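Loudness and true peak at the awards broadcast: speaker notes
Virkeo audio operations, April session

Slide 1. Title
Leave it up until the room settles. Mention that the handout has the full meter logs and that the slides only carry excerpts.

Slide 2. Scope
The talk covers the live music segments of the Cesier Music Awards. Speech links, winner packages and the red carpet feed went through a separate mixer and are out of scope. Venue PA is also out of scope, except where it leaked into the presenter microphones.

Slide 3. Signal path
Stage boxes to the music truck at 48 kHz. Stereo and 5.1 stems from the music truck to the production truck. Production truck adds audience and presenter channels, then sends the program mix to Watkins for encoding. The loudness meter sat on the program mix, after the bus limiter. A second meter sat on the music stem before audience was added. Most of the findings come from comparing those two.

Slide 4. Input count
628 inputs across all stages, including spares and talkback. 169 of those were wireless or wireless backup. Point out that the wireless count drove the rehearsal schedule more than the line count did. Frequency coordination for the B stage finished at 4 p.m. on show day, which left one full line check.

Slide 5. Target and tolerance
Program target is -23 LUFS integrated, true peak no higher than -1 dBTP. The delivery spec gives no short-term limit for music. We set our own: no performance more than 4 LU above the presenter link before it. Explain that this is a house rule and can be argued with.

Slide 6. Results by segment
Read the two outliers only. The opening medley ran 5.2 LU over the link. The solo piano number ran 3 LU under it and drew viewer complaints about audience noise. The rest were inside tolerance. Pause here for anyone copying the table.
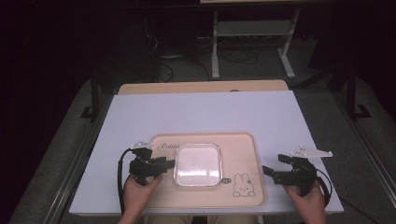
Why was the piano number not raised in the production truck?
The audience microphones were open at full level during the song, and lifting the program bus would have lifted them by the same amount. The music stem had 6 dB of headroom, so the correction belonged upstream.

Slide 7. Audience microphones
Audience pairs were hung over the floor and under both balconies. The balcony pairs arrive 165 ms after the stage feed at the mix position. Without delay compensation they smear the kick and the lead vocal. With the close sources delayed to match, lip sync fails. We ran the balcony pairs high-passed and 8 dB down during songs, full level during applause. The fader moves were manual. Next year they go on snapshots, with a two-second crossfade.

Slide 8. Limiter behavior
Play the A/B clip twice. First pass with the limiter in, second pass with it bypassed and level matched. On the medley the bus limiter showed 7 dB of gain reduction on the snare. The playback tracks had already been limited when they were delivered. Ask acts for unmastered stems, and put the request in the technical rider.

Slide 9. Changes for next year
Move the Polell meter display to the music mixer's eye line. Log short-term loudness per song at dress rehearsal. Set a cut at 800 Hz on the under-balcony pairs, where the buildup was worst. Keep the second meter.

Slide 10. Questions
Repeat each question into the microphone for the recording. If asked about the 5.1 downmix, refer to appendix B of the handout.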